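Chopsticks: shape, grip and storage

Print this page | E-mail this page

A chopstick is a thin stick used to pick up food. Chopsticks work in pairs, so one set means two sticks of equal length. They have been used in East Asia for well over 1,000 years.

Each stick has two ends. The thick end is called the butt. On many chopsticks it is square, and a square stick does not roll off the table. The thin end is called the tip. It touches the food, so it is narrow enough to pick up a single pea. Between the two the stick gets steadily thinner. This change in width is called a taper.

Some chopsticks have a pattern near the butt. The pattern is kept away from the tip, where it would wear off with washing and biting.
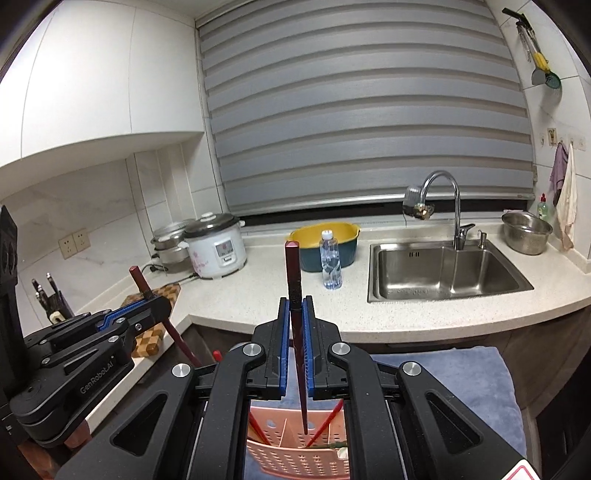 Reddish-brown chopsticks above a pink basket. The square end is at the top and the narrow end points down.

A basket for chopsticks usually has small holes. Water runs off the sticks, passes through the holes and lands on whatever is underneath, so a cloth or tray is often put below. Air also moves through the holes and carries water away as vapour. This is called evaporation. A divider inside a basket keeps different items apart.

How to sort chopsticks

Lay the sticks side by side. Match the colour first, then the length, then the pattern. A pair that differs in length is hard to use because the tips do not meet. A common length for adults is 23 to 26 centimetres. Children's chopsticks are shorter.

Wooden chopsticks should be dried before they go in a closed drawer. Damp wood can grow mould.

Text: Ronja Ljungberg
Last updated: August

Comments (3)

Trulska: We have odd ones at home. Can you use two different colours?

Ronja Ljungberg: Yes, if the lengths are the same.

Berge: my brother's are round and they DO roll off the table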